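The repair desk at Trono is a counter with a bell on it and a shelf of brown paper bags behind. Each bag has a ticket stapled to the top. The shop sits at the lower end of Hirnard, between the bus stop and a place that sells flooring, and it has fixed umbrellas there for as long as most people in town can remember. It also fixes luggage, and zippers when business is slow, but umbrellas pay the rent.

The owner took over from an uncle and has run the shop for more than 2 decades. She agreed to talk at 7:30 in the morning, before opening, on the condition that her name stayed out of it. "People know where I am," she said. "They don't need to look me up."

She had a golf umbrella open on the bench when I came in and kept working on it while we spoke. A rib had come loose from the stretcher, the short arm that pushes the rib out when the umbrella opens. She called it the most common job in the shop.

"Wind does it," she said. "The canopy flips, the person grabs the edge and yanks it back, and the joint goes. If they had closed it first and then opened it again, most of the time it would have been fine. I tell them that when they pick it up. Half of them listen."

The shop took in 323 umbrellas last year. She knows the number from the ticket book, which she adds up every July when things are quiet. Of those, 89 could not be saved. The rest went back out the door, some of them for the third or fourth time.

I asked what makes an umbrella impossible to repair. She said it is nearly always the shaft. A bent rib can be straightened or swapped. Torn fabric can be patched or stitched back to the rib tip. A telescoping shaft that has been bent will never slide right again, and the tubing is so thin that it cracks if you try to force it.

"I can put a new shaft in," she said. "I've done it for people who wanted it badly. But I have to take off everything and build it back up, and then I have to charge for that. Most people hear the price and keep the canopy for a souvenir."
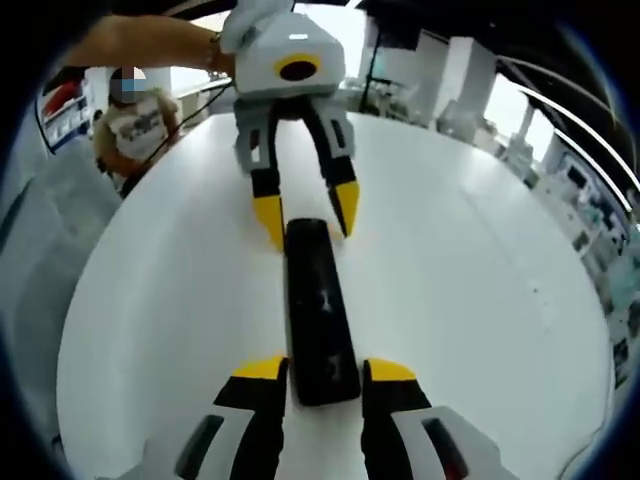 Where the parts come from

There used to be two suppliers she could order ribs from by the box. One closed. The other, Lindholm, still sends a catalog, but it has gotten shorter, and the minimum order for some parts is now 2,000 pieces. She does not have anywhere to put 2,000 of anything.

So most of her parts come from dead umbrellas. People drop them off in a bin by the door, and after a windstorm she walks the blocks near the train station and pulls them out of the trash. She strips them in the back room and sorts the ribs by length and by the kind of joint. The springs go in jars. The handles go in a drawer that no longer closes.

"The drawer is a problem," she said. "I should throw out the plastic ones. Then somebody comes in with a handle cracked down the middle and it's the exact one I was going to throw out."

She keeps fabric too, mostly black and navy. Patching is done from the inside, with the patch cut larger than the hole and the edge turned under. She uses polyester thread and a needle finer than I expected. A thick needle leaves holes that leak, she said, and she has seen home repairs that let in more water than the tear did.

A Rostar stick umbrella hung from a hook over the bench during our talk. It was her uncle's, and she uses it to show customers how the older ones were put together. The ribs are solid steel and each one is tied to the canopy in three places. On a cheap folding umbrella, she said, there may be one tie in the middle and a cap at the tip, and the cap is the first thing to go.

"I don't tell people to buy an expensive one," she said. "I tell them to open it in the store and look up. Count the ties. Wiggle the tips. If the shaft rattles when it's new, it's going to rattle worse."

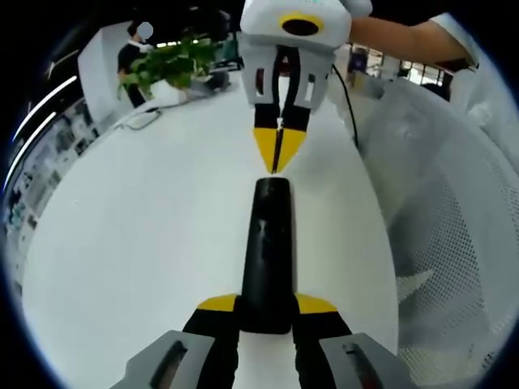
Most of what wears out is on the inside.

The folding ones bring in less money per job and take longer. There are more joints, and each joint is smaller. The automatic kind, with the button, she will only take if the customer agrees in writing that it may come back as a manual. The spring inside is strong enough to hurt someone, and she has a scar on one thumb from her first year that she showed me without being asked.

I asked how she learned. Her uncle gave her the stitching first, because a bad stitch can be pulled out and done over. She did tips for a whole winter before he let her touch a rib. He was not a patient teacher, she said, but he never sent out a job he had not opened and closed ten times, and she still does the same.

Business has changed in ways she did not plan for. She expected to lose customers every year as umbrellas got cheaper. For a while that happened. Then younger people started coming in, often with something that had belonged to a grandparent, and wanting it to work again. Those jobs are slow. The fabric is usually rotten along the folds, and she has to warn them that a new canopy will not look like the old one. 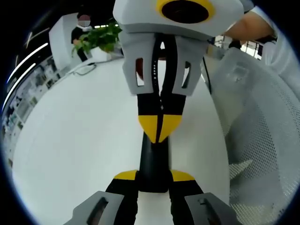 She also teaches a class now, in the evening, a few times a year. It covers two repairs: sewing a tip back on and replacing a tie. She was against the idea at first and thought it would take work away from the shop. What happened was that people who had done one tip on their own came in with the harder jobs and did not argue about the price.

"They know how long it takes," she said. "They did one, it took them forty minutes, and they stuck themselves twice."

Her advice for keeping an umbrella out of her shop is short. Let it dry open, then close it. Don't use it as a cane. Don't leave a folding one wet in its sleeve at the bottom of a bag, where the ribs will rust at the joints and the fabric will start to smell. If a tip comes off, put it in your pocket and bring it in with the umbrella, since matching one from the jars can take longer than the sewing.

She would like to hand the shop on to someone but has not found the person yet. Two people have tried it. One had good hands and hated talking to customers, and the other was the opposite. She is still looking -- there is a card about it taped next to the register -- and in the meantime she has cut her hours back to mornings.

By then it was close to nine. The golf umbrella was done, and she opened and closed it over the counter, counting under her breath. A man was already waiting outside with a bag under his arm. She turned the sign around and went to let him in.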